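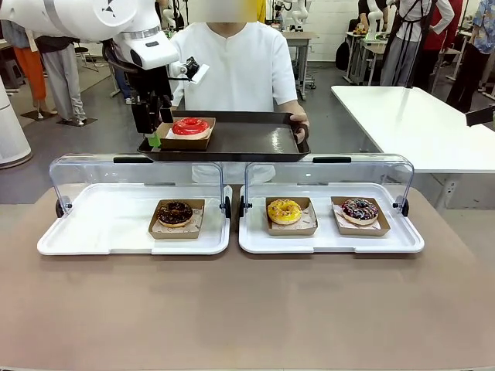
Slide 1. Wait for the latecomers. Say name once, slowly.

Talk is on why office morning tea costs what it does. Starklow has 84 staff and last year went through 146 catered mornings. Pause. Let them do the division and feel bad.

Slide 2. The Clilard invoice. Read the delivery line aloud: 700 dollars, October only. Don't look at Quentin Langlois, who signed it.

Slide 3. Leftovers. Hrefna Fogh's survey had some 30 replies, most of them complaints about the survey. The useful one said people take half a doughnut, then come back for the other half in four separate visits. Mention the plastic knife here if they're laughing. If not, skip to 4.

Slide 4. Proposal: smaller orders, fewer flavours, no more fruit platter. Expect defence of the rockmelon from the back row. Concede the grapes.

Slide 5. Questions. If someone asks about the coffee machine, that's a separate talk and I'm not giving it. Finish by ten to, they need the room.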